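The Light Hand
At Baluso, packers now spend part of the week at a table, doing by hand-held gripper what a machine will be asked to do next

January 30, 2019

The packing hall at Baluso runs the length of the building, and for most of its history everything that left it was packed by people standing up. Fruit goes into baskets, baskets go into cartons, cartons go onto a belt. The company sells gift boxes and small household sets to hotels and shops, and the order changes so often that fixed machinery never paid for itself. A line set up for one box in the morning would be wrong by lunch.

Two years ago the company put in an automatic carton closer. It does one thing and it does it all day. The packers call it the stapler, though there are no staples in it. What comes before the stapler, the picking up and setting down of things that are round, soft or awkward, stayed with people.

That is the part the company is now trying to hand over, a little at a time. The work starts in a side room off the hall, at a small wooden table. Packers sit there in sessions of 40 minutes with a gripper in each hand and move objects from one place to another. The movements are recorded, and the recordings go to Stuluvlow, the firm that builds the arms, to be used in training them.

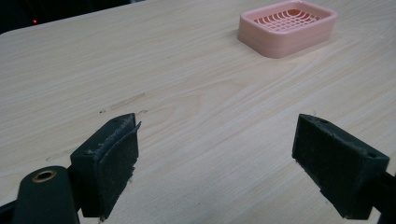
A pink soap dish on the practice table, with the gripper open.

The objects come from the stockroom next door. Most are things Baluso already packs, or near enough in shape and weight. The grippers take a lot of use, and the pads on the fingers wear, fray and collect dust. Replacing them has become a small job of its own, done at the end of a shift by whoever used the tools last.

The sessions were voluntary at first, and 10 packers signed up in December. They were paid their normal hourly rate plus a supplement, which was argued over for some time before it was settled. The packers wanted it in writing that the recordings would be used to train machines and would not be used to compare one worker's speed with another's. They got that, in a two-page agreement that also says how long a session can last and how many a person can do in a day.

The limit matters because the tools are tiring in an unfamiliar way. Packing is hard on the feet and lower back. The table is hard on the wrists and thumbs. Several packers say the first few sessions left them clumsier on the line afterward, reaching for a box as if their fingers ended farther out than they do. That wears off. What stays is a habit of noticing their own hands.

An experienced packer doesn't think about how to hold a pear. She picks it up, turns it so the good side shows, and has let go of it before she has thought about anything. With a gripper she has to decide where the two fingers will touch and how hard to squeeze. There is no palm and no feel for a soft spot. Some of the best packers on the line were slow at the table for weeks, and a few who were only average on the line took to it right away.
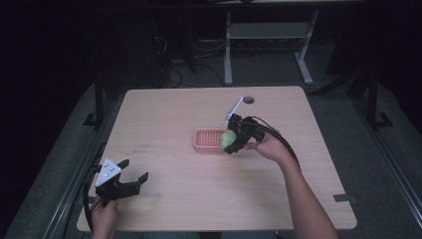

Baluso's managers are careful about the word "replace." Their plan is to place two arms at the head of the line, where the simplest baskets are filled, and to keep people on mixed orders, on inspection and on anything fragile. The reasoning comes down to cases like the one at the practice table, where a rounded green object sits against the rim of a pink basket with the gripper's jaws touching it. A person with bare hands would nudge it over and move on. An arm has to have met that situation, or something close to it, many times. The rim gets in the way of the fingers, and a squeeze in the wrong spot can send a round thing rolling. The company expects the easy part of the work to be covered fairly soon and the last part to take years.

The packers have heard estimates before. When the carton closer came in, they were told no jobs would go, and none did, but the two people who had closed cartons by hand were moved to loading, which neither had asked for. One of them left. People on the line bring this up without much heat, as a fact about how these things go. Their question about the arms is less whether they will be let go than where they will be put, and who will choose.

There is also the matter of pace. A person filling baskets slows down toward the end of a shift, and everyone after her slows down too. An arm doesn't. If the head of the line never lets up, the people behind it can't either, unless somebody sets the arms to match them. The agreement says nothing about this. The packers have asked for it to be added, and the company says it will discuss the speed once there is something to set a speed on.

Costa, a smaller packing business that uses the same supplier, is further along. It has had one arm working since last spring. Workers there describe a job that has more walking and more waiting in it. They clear jams, swap trays and straighten whatever has landed crooked. Some like it better. Others say they miss having a rhythm and that the day feels longer with less to do in it. Pay has stayed the same.
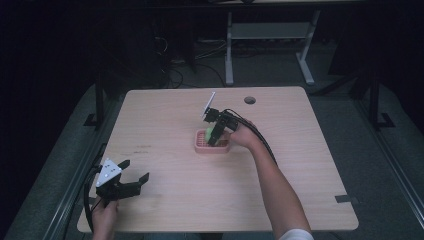
Working over the pink tray, with one gripper held low at the table's near corner.

Back at Baluso, the recording has settled into a routine. Before a session, the packer checks the cables, puts the objects in their starting places and flexes both grippers a few times. A short, clean movement is wanted, but so are the untidy ones. A fumble that gets put right is kept. Packers found this strange, having spent their working lives being told to avoid fumbles, and for the first week many of them stopped and apologized whenever something slipped.

By the middle of January the group had recorded 464 sessions. Stuluvlow asks for particular things from week to week: more work near the rims of containers, more with the left hand, slower releases. The requests arrive as a printed sheet pinned by the door. Packers have started writing back on it. One note said that a certain basket is never packed from that side and there was no use in teaching it. The next sheet had the line removed.

That exchange has done more for the mood in the hall than the supplement did, according to several people who work there. They had expected to be copied. They had not expected to be asked, and some of them now want a formal say in how the arms are tested when they come.

The first arm is due to be installed at the Rudberg end of the hall, named for the street outside, where the floor is level and there is space for a guard rail. The spot has been marked off with tape. For now the packers walk across it on their way to break, and a stack of flattened cartons has been left in one corner.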